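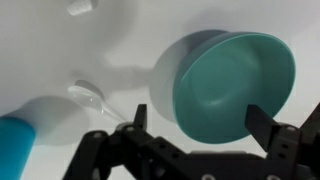

Wrist view during a remote-control session: the teal bowl between the gripper's fingers.

Pistanent wants us to believe that clearing a table can be taught the way you'd teach a teenager. Somebody steers the arm through the job, the arm's moves get saved, and after enough rounds it is supposed to manage alone. Ekow Akpalu's group has saved 701 rounds since May, with a bowl, a cup, a spoon and a scraper as the usual props.

I have sat in on a few of these sessions and I still have doubts. Steering is slow work. Rohani Nair, who does most of it, told me she needed 39 tries before she stopped knocking things over, and she's a patient person. If the teacher needs that long, I'd like to know what the student is picking up - the job, or her habits.
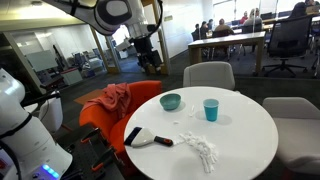 The cleaning setup, with the scraper at the front of the table and white shreds beside it.

Bowls and cups at least keep their shape. Shredded stuff spreads, and no two piles come out the same. Valentin Perrin says more rounds will fix that and has asked for another 500. Maybe so. He said much the same in the spring.

What I'd ask for first is a plain test: a table the arm hasn't been shown, no hands on the controls, and the failures written down with everything else. Ekow has agreed to the idea but hasn't picked a day. I'll report the score when there is one.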